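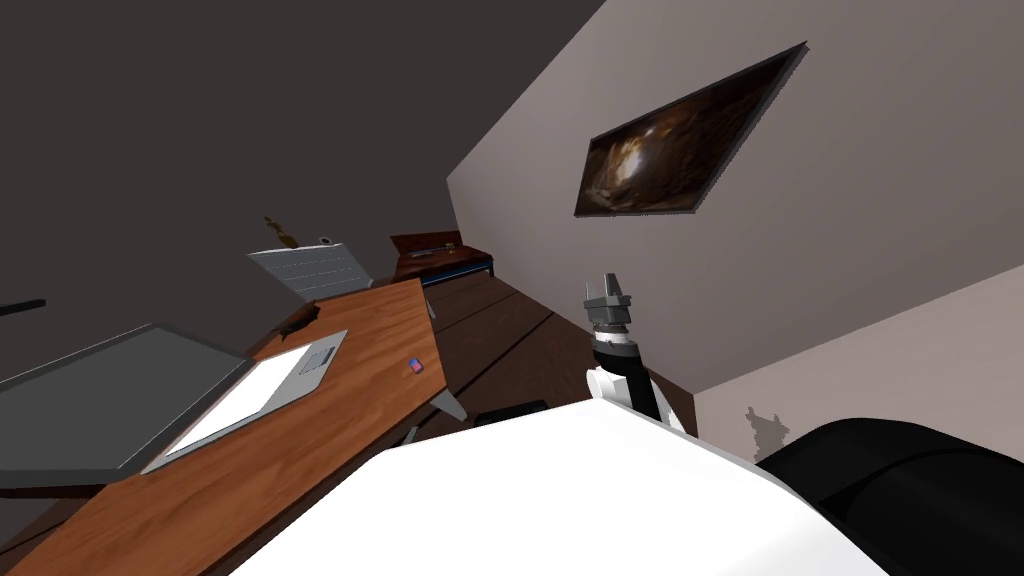

Amarachi Bako

Usta Hotel, guest floors: safety inspection checklist with comments
Inspection date: 22/02/2021
Scope: guest rooms, corridors, stairs and linen stores on the guest floors. Kitchen, boiler room and elevator are on separate sheets.
Ratings: OK / Minor / Action / N/A

1. Room entry doors

1.1 Door closes and latches from any open position without help. Minor
Comment: Two doors in the Ozoliņš wing stop short of the latch when a corridor window is open. Closers to be adjusted by half a turn and tested again with the window open.

1.2 Intumescent strip continuous on both edges and the head. OK

1.3 Self-closing device not wedged, tied or disconnected. Action
Comment: Rubber wedges found on a housekeeping cart. Removed. Doors may be held by hand or left to close; carts are not to be parked against them.

1.4 Electronic lock opens from inside with a single motion, no card needed. OK
Comment: Tredon units. The battery warning light is hard to read in the corridor lighting. Check the lock log instead.

1.5 Evacuation plan fixed to the inside of the door, correct floor, correct orientation. Minor
Comment: Plans in the corner rooms are drawn for the mirror-image room across the corridor. The route arrow points the wrong way. Replacements to be printed per room, with the room number in the title block.

2. Windows and balconies

2.1 Opening restrictors fitted and engaged. OK

2.2 Restrictor releases only with key. OK

2.3 Blind cords secured to wall cleat. Action
Comment: Cleats present, cords hanging free in most rooms. Add to the housekeeping departure routine.

2.4 Furniture that can be climbed kept clear of the balcony rail by at least 300 mm. Minor
Comment: Luggage benches drift toward the balcony door. The bench position should be marked on the room layout sheet.
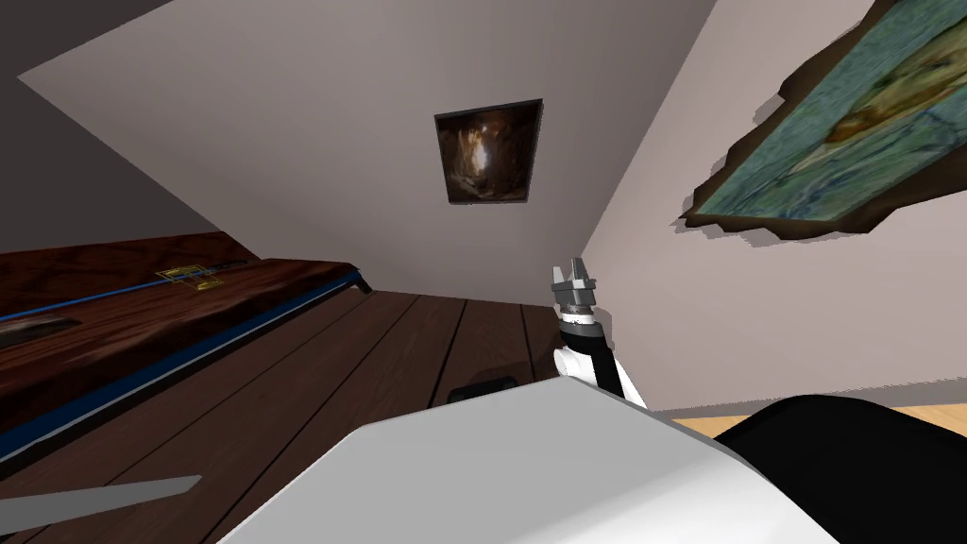 2.5 Balcony rail rigid under hand load, no movement at the base plates. OK
Comment: Surface rust at the fixings on the street side. Clean and paint before the summer season. Check again in October.

3. Electrical

3.1 Outlets firmly fixed, no cracks or scorch marks. OK

3.2 Kettle base and cord undamaged, cord does not cross the sink. Minor
Comment: Tray is too far from the outlet in the single rooms. Move the tray. Do not supply extension cords.

3.3 Portable heaters, where issued, rated no higher than 2000 W and tagged. Action
Comment: One heater in the linen store has no tag. Withdrawn until tested. The Duster inventory shows it as scrapped, so the record and the item do not agree. Correct the record after the test.

3.4 Ground-fault device in bathroom trips on test button. OK

3.5 Bedside lamp shade clear of bulb. OK

4. Bathrooms

4.1 Hot water at basin within the set limit after one minute of running. OK
Comment: Readings are entered in the water log and are not repeated on this sheet.

4.2 Grab rail fixings tight. OK

4.3 Bath mat supplied, suction cups intact. Minor
Comment: Cups harden after repeated hot washing. The current batch is at the end of its useful life. Order 200.

4.4 Extractor fan draws a sheet of tissue to the grille. Minor
Comment: Fails in two rooms at the end of the duct run. Clean grilles first. If there is no change, have the duct looked at.
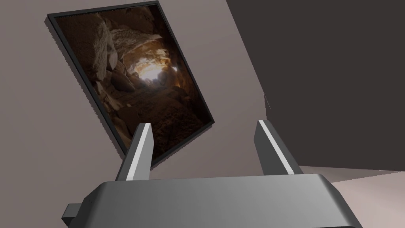

4.5 Door lock can be released from outside. OK

5. Corridors and stairs

5.1 Full width clear. Action
Comment: Rollaway beds stored on the upper landing. To be moved to the linen store the same day.

5.2 Emergency lights work on test. Minor
Comment: Unit 7 comes on but fades before the end of the discharge test. Replace the battery pack.

5.3 Stair nosings secure. OK

5.4 Extinguishers on brackets, pins and seals in place, service label in date. OK

6. Walls, fixtures and furniture

6.1 Headboard secured to wall. OK

6.2 Framed pictures hung on two fixings, no sideways play, glazing (if any) free of cracks. Minor
Comment: Frames on single hooks work loose when the wall is wiped down. Change to two hooks at the next repaint. Do not hang frames directly over the pillow end of the bed.
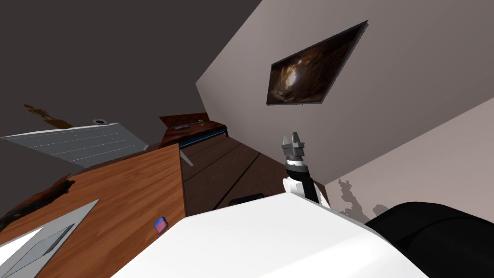
Framed picture with thin dark frame, wall-hung.

6.3 Wardrobe fixed to wall at top. OK

6.4 Luggage rack holds load without spreading. Minor
Comment: Webbing worn on older racks. Discard any rack with a torn strap.

6.5 Carpet edge flat at thresholds. OK

Follow-up
Items rated Action are closed by the duty manager and initialed in Duster. Minor items go on the monthly maintenance list. Item 1.3 stays open until it has been clear on two inspections in a row.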